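Progress report to the Vivbridge arts fund, second quarter
Prepared by Kanchan Grewal, program manager, Powell Street Mural and Sculpture Trail

## Where we are

Two of the outdoor works are in place and the rest are not. The April report said we would have the Dusavberg wall finished by now. It is primed and gridded, and the artist has the bottom third painted. I would not call that finished, although the council newsletter did.

The Skuletti piece (the steel arches by the creek path) went in on schedule. The footings cost more than the quote, as I warned they would when we chose the wetter end of the reserve. Neighbours seem to like it. I say "seem" because what we have is a comments box at the library, and people who bother with a comments box are mostly pleased or furious.

## Visitor numbers

The counter on the creek path recorded 1406 passes for the quarter. Please treat that number with care. It counts dogs, prams and the same joggers coming and going, and it sits beside a path people were already using before we put anything there. I can't tell you how many came for the art. The consultant's draft calls them "trail visitors" and I have asked for that to be changed.

A better figure, though smaller, is the 271 printed maps taken from the library and the bakery. Somebody has to pick one of those up on purpose.

## Talks and workshops

Attendance at the evening talks has been uneven. The best was the one on colour and the body, with 33 people in the hall and a good argument afterwards over whether medical imagery belongs on a public wall. The stencil workshop drew far fewer and I would not run it again in the same slot.

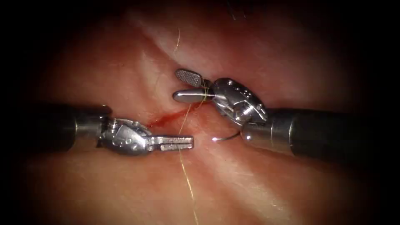

*Two surgical instruments meeting over pink tissue.*

The proposal for the underpass is still with the council's engineers. They want a coating that can be cleaned of graffiti without taking the mural off with it. The supplier says theirs will do this. I have asked for a test patch and will believe it when I see it scrubbed.

## Money

Spending is within the grant, but only because the wall is late and the artist's second payment has not fallen due. Once it does, the footings overrun will show. I would sooner move money out of the launch party than out of artists' fees, and I'd like your agreement to that before the next instalment.

## Next quarter

- Finish the Dusavberg wall, weather allowing
- Test patch at the underpass, then a decision
- Move the path counter to the far side of the arches
- Reprint the map with the correct location for the creek entrance

The app mentioned in the original application has not been started. I have doubts that anyone wants it and suggest we talk about dropping it.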